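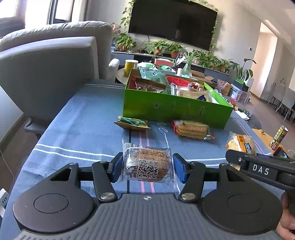

Snack box for the office is getting sorted on the dining table this afternoon. I do this every couple of months and people keep asking how, so I'll put it in one thread.

The rule at Haslam is that everything has to be individually wrapped. It goes in the kitchen on the second floor and people take one on the way past. Loose biscuits went soft by lunchtime and got left.

Round biscuits go first. They travel badly, so I put them in last and take them out first. If a pack is already in crumbs it stays at home and goes on top of yoghurt.

Wafer crackers stand on their edge along the side of the box. Laid flat they end up under something heavy.

Pastries stay in their tray. I used to tip them out to save room and regretted it.

Bags of crisps and anything puffy fill the gaps at the top. No need for paper or bubble wrap.

Budget is 325 for the lot, collected by Pui-shan Yu. Last time I came in at 300 and she made me spend the rest on tea.

Declan Tierney asked for more savoury. Fair enough. There's flatbread this time, and I'd eat it within a day or two of opening.

I write the use-by dates on a bit of paper and tape it inside the lid. Shortest date at the top. Chia-jung Wei crosses them off when they're gone.

Allergies: nuts go in a separate bag with a label on it. Please don't put them back in the main box, Cheuk-hei.

Someone asked if I reuse the cardboard box. Yes, until the bottom goes. The one before this lasted from September to the spring.

Next one will be smaller as half the team is moving over to Mardale. If you want anything in particular, reply under this and I'll add it to the list. No chocolate in the warm months.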